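Archives > Nodulthorpe Craft List > Threads and Knots

Previous | Next | Thread index | Search

Subject: Re: waxed linen for long stitch binding

Baoshan Li wrote:
> I bought the Gisetti linen, 2 spools, and it slips when I tie off
> inside the last section. Do you wax it again? And how long do you
> cut for a book of 193 pages?

Dear Baoshan,

I had the same trouble with this thread last May. The wax from the factory is thin, so I pull each length two times over a small block of beeswax, then between my fingers until it feels a little sticky. After this the knot stays.

For your book I would cut 90 centimeters and join a new piece when it becomes short. A longer thread makes tangles, and I lose more time with them than with the joining. Please make the join inside a fold, where it will not press on the cover.

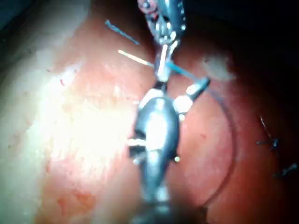
Two threads between the instrument tips, over pink tissue.

About the knot, I use a square knot and leave tails as long as my fingernail. If you cut closer, it can open when the book is used a lot. The Divuvlow thread is thicker and holds better, but it fills the holes and the spine becomes fat.

Did you already punch the cover? If not, please wait, I will send you my template this evening.

With kind regards,
Yutong Duan

Last updated: May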